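Skip to content
Search for: Search
Print this post | E-mail this to a friend

Two grippers, one bin: what I learned in March

I promised in my last post that I would write down how the comparison of the two grippers went, and then I did not write for several weeks. I apologize to the few people who asked. The notes were in a paper notebook, and my handwriting is slow to read, even for me.

The question was simple. We have an arm from KUKA and we want it to take mixed things out of a bin and put them into a second bin. Which gripper should stay on the wrist? The first candidate was the Rutard, a parallel gripper with two straight fingers. The second was the Endix, which has jointed fingers that can bend a little around the object. My colleague Aníbal Correa was for the Rutard from the beginning and I was for the Endix, so at least we did not have the same prejudice.

The rules we made

We gave each gripper 200 attempts. An attempt counts as good if the object leaves the bin and arrives in the other one without a human hand. If two objects come up together, it is not good, even if both arrive. Aníbal found this rule too strict, but I think if you permit doubles, then you are measuring luck.

The camera and the grasp planner stayed the same for both. The planner is the Utum package, the older version, because the newer one changed how it reports the grasp width and I did not want to learn two new things in the same month. We changed only the finger geometry in the settings, and the offset of the tool. Here I made my first mistake. I measured the offset of the Endix with the fingers open, but the fingertips move down when they close. So for the first morning every grasp was too deep and the fingers pushed on the floor of the bin. The force limit stopped the arm each time, and I was blaming the planner. I threw away those attempts and started again from zero.

Results with the Rutard

The Rutard is a very honest tool. It closes in the same place every time, it opens quickly, and if it misses, you understand why it missed. For blocks and bottles it was excellent. Its weak point was anything thin and lying flat. It also needs free space on both sides of the object, and in the corner there is no such space. With the Rutard we had 121 good attempts.

I also want to mention the cable. The Rutard has one cable and it comes out straight to the side, so it was easy to fix it along the arm. I did not think about cables at all when I made my list of criteria, and I should have.

Results with the Endix

The Endix reached 138 good attempts, so both together make 259 good ones. The difference is smaller than I hoped for. I expected that the bending fingers would win clearly, and they win only a little.

Where they win is with objects of irregular form, and with toys most of all. A toy animal has legs and a tail and no two parallel faces, and the straight fingers press on one point and the thing turns. The Endix fingers accept this better. Where they lose is precision. When two objects touch each other, it is difficult to put a finger between them, because the tip is wide and the finger gives way a little when it meets resistance.
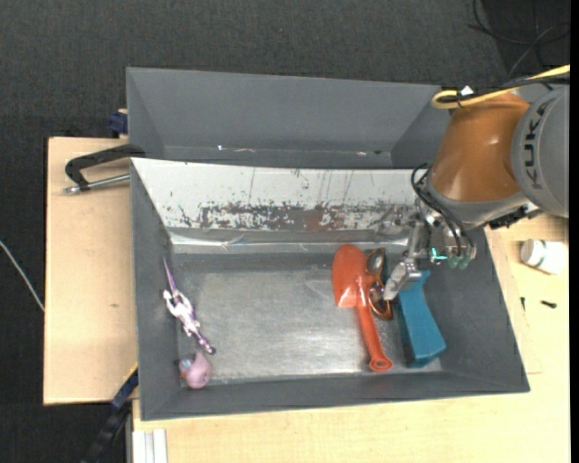 Sunglasses are their own chapter. I used to think that transparent objects would be the worst for us, but for the depth camera a dark shiny lens is already bad enough. It returned holes, or a surface that was far below the real one. The planner then saw only the rim and proposed to grasp at the rim, which is sometimes right and sometimes terrible. When the glasses lie against something else, the planner often joined the two into one big object and aimed at the middle of it. Neither gripper can repair that. Aníbal tried to lower the exposure, and this helped with the lens but made the dark objects near the wall worse.

The controller

For the Endix we also tried a second controller, the Shakya. The standard one sends only "closed" or "not closed", and I wanted to know the position of the fingers, to see if something is really between them. The Shakya gives the position every 500 milliseconds in its default setting, which is too slow. It can be put to 200, and then it is usable. The manual mentions this setting in the appendix only, in one line, so I write it here for the next person who is searching.

With the finger position available, we could detect an empty grasp before the arm moved up. This does not improve the number of good attempts, but every bad attempt costs less time.

What we will keep

For now the Endix stays on the wrist. Aníbal accepts it on the condition that I replace the fingertips with narrower ones, and I have already drawn the first version. The base is the same and the tip is tapered on the inner side. I am not sure if it will be stiff enough when it is printed, so I will probably need to have it machined.

If somebody has experience with coating the fingertips, please write to me. I tried thin silicone and it came off at the edge after two days of work. Aníbal wants to try the rubber that is used for table tennis rackets, and he has ordered a sheet of it.

Posted on April 25, 2026

Print this post | E-mail this to a friend

Get new posts by e-mail. Enter your address and press Subscribe. You can unsubscribe at any time.

This site uses cookies to remember your settings. Accept | Read more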